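Keeping an Orphan Crossover on the Road: Garage Notes for Owners of Cars They Stopped Making

So the company that built your little crossover has lost interest in it. The brochure is gone, the dealer has put a pickup where the display model used to be, and the salesman who once knew your name now directs you to Parts, which is down the hall and closed for lunch. The car doesn't know any of this. It still wants oil. 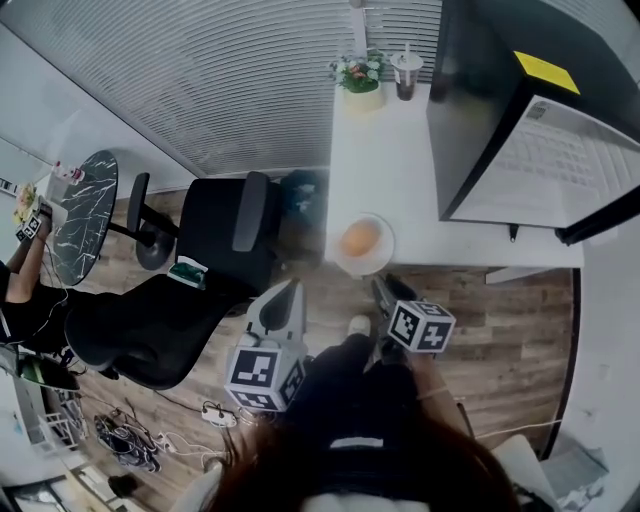 Start a paper file

My own orphan is a Rieger Uren, a tall hatchback on stilts that was sold for a few years to people who wanted to sit higher than their neighbors. Mine has its own folder, a fat one with an elastic band. In it go the receipts, the tire sizes, the paint code, the key code, and the engine number copied out by hand from the block by someone lying on cold concrete (me).

Copy the VIN onto the inside cover in big print. You'll be reading it over the phone to strangers for years, and you will want to stop confusing the B with the 8. Photograph the build plate in the door jamb too. The stickers fade, and on the Uren they fade in order of usefulness.

Write part numbers down when the part is off the car. You will be sure you'll remember. You won't.

Buy the small stuff first

People panic and buy a spare fender. Fenders turn up. What goes missing is the four-cent clip that holds the fender liner, then the other clip that looks just like it and isn't.

My list, from a box under the bench:

Door trim clips, both kinds
Washer nozzles
A gas cap
Wiper linkage bushings
The rubber boot for the shifter
Two sets of whatever bulb you need to remove the headlight to change
One interior door handle, driver's side, which is the one that breaks

Filters you can leave alone for now. Somebody will be making those long after the two of us have moved on to bus passes. Rubber seals are a different matter. Buy door seals while they exist, dust them with talc, and store them flat or in a loose loop. Hang one on a nail and in two years it will have the shape of the nail.

Brake fluid doesn't belong in the stash at all. It drinks water out of the air, and a bargain case of it bought today is a case of expensive syrup by the time you get to the bottom.

Plastic chrome and other sorrows

The bright strip along the Uren's tailgate is plastic with ideas above its station. Metal polish takes the shine right off, as I can show you on the left half of mine. Wash it with dish soap and a soft rag, dry it, and put a thin coat of ordinary car wax on it before winter.

Gray bumper trim goes chalky in the sun. There are forty products for this and most of them are oil in a nice bottle. They look wonderful until it rains. A trim restorer that cures hard costs more and lasts, provided the plastic is properly clean when it goes on. Scrub with an old toothbrush and all-purpose cleaner, rinse, let it dry overnight, and wear gloves unless you'd like matching hands.

Sticky buttons on the dash are the soft-touch coating giving up. Isopropyl alcohol on a cotton cloth takes it off. It may take the little icons with it, so try the button you care about least. I now have a very clean switch that does something with the rear fog light. Or the horn.

Getting clips out without breaking them

Warm the panel first. A hair dryer is enough, five minutes on medium, moving all the time. Cold plastic snaps, and it snaps on the side that shows.

Slide a plastic pry tool in next to the clip, as close to it as you can get, and lift there. Pulling from the far edge of the panel feels stronger and is how I came to own three glove box lids.

If you have no pry tool, an old nylon spatula does very well. Do not put it back in the kitchen drawer. Joelle Shboul, who shares both my garage and my kitchen, would like that sentence in capitals.

Put every screw back in its own hole, loosely, as soon as the part is off. The Uren's dash uses screws in two lengths, and the long one in the short hole will come out the other side and say hello to the wiring.

The junkyard run

Go in June if you can. By August the metal will cook an egg and in January you can't feel the screws. Arrive when the gate opens, and bring:

A small socket set you won't cry over
Penetrating oil
Side cutters
Sandwich bags and a marker
Water
The folder

Yards shelve by make, so learn what your car is under its clothes. Mine shares its doors with nothing on earth, but the whole front suspension is common with the Kunder sedan, and the Kunder was bought by every taxi outfit in the state. That discovery saved me more money than anything else on this page. Emese Pálfi, who runs the parts counter at Hilturau, looked it up in the time it took me to find my glasses. Parts counters are full of people like this. Go when they aren't busy, have your VIN ready, and say thank you.

When you pull a part, take its bolts and its connector with it. Cut the wire a hand's width back from the plug. A good plug with a tail on it is worth having even if the part turns out to be dead.

Check window regulators by working them by hand before you pay. Airbags and seat belts I leave in the yard and buy new, and so should you.

Mileage and the small notebook

Tape a notebook in the glove box, if you still have a lid for it. I write down the odometer at each fill-up and every top-up of anything. When the Uren started using oil I could see it on the page: a half quart every 1,000 miles, then a half quart every 600. It was the valve cover gasket. I'd been blaming the rings and composing a eulogy.

The notebook also settles arguments. I would have sworn in court that I'd changed the cabin filter recently. The book said otherwise, and so did the filter, which had leaves in it from a kind of tree we don't have on our street.

Batteries and sitting still

Orphans tend to become second cars, and second cars sit. A car that sits wants a maintenance charger, tires pumped a little above the door-sticker figure but never past the maximum on the sidewall, and a full tank. Leave the parking brake off if the floor is level, chock the wheels, and put it in gear or in park. Rear drums love to marry their shoes over a wet winter.

Drive it properly every couple of weeks. Starting it up in the driveway for five minutes only puts water in the exhaust, and my last muffler fell off in front of a church.

What to pay for a used part

My rule is a third of the last list price for anything that bolts on, half for anything in unopened packaging, and whatever they ask for a driver's side door handle. Sellers online will tell you it's the last one in the country. Wait a week. There will be another last one.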